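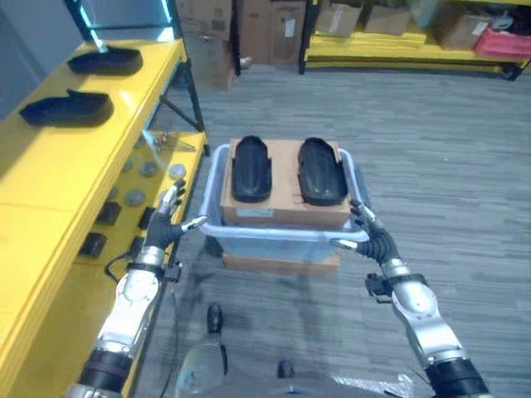 *Poste Nukel : les deux mains de part et d'autre du bac bleu clair, deux semelles noires posées sur le carton.*

# Nukel, cellule semelles : mise en place et entretien

Imprimer cette page | Envoyer par e-mail

Bonjour et bienvenue ! Ce dépôt rassemble les réglages du robot à deux bras de l'atelier de Purerville, avec les petites habitudes que nous avons prises chez Trirov depuis février (et que nous aimerions bien ne pas perdre).

## Avant de démarrer

Placez le bac face au robot, le carton bien à plat, puis les deux semelles côte à côte, pointes vers l'avant. Prenez votre temps, un bac de travers se paie toute la matinée ! Les semelles suivantes attendent sur l'établi jaune, l'une derrière l'autre.

Lancez ensuite `calib_mains` et laissez les doigts s'ouvrir en grand avant toute approche du bord. L'écart entre les mains est réglé à 500 mm dans `poste.yaml`.

## Entretien

- Essuyer le bout des doigts toutes les 177 prises, chiffon doux, sans solvant.
- Vérifier les bagues noires des articulations : un jeu au toucher, et on arrête.
- Garder les câbles loin du bras gauche.
- Refaire le zéro des poignets tous les sept jours.

## Contenu

Le journal `prises.csv` compte 841 lignes. Le dossier `samarakoon/` contient l'ancien réglage des poignets, que nous gardons par prudence (et un peu par affection).

Dernière mise à jour : 09/04/2019

Imprimer | Envoyer par e-mail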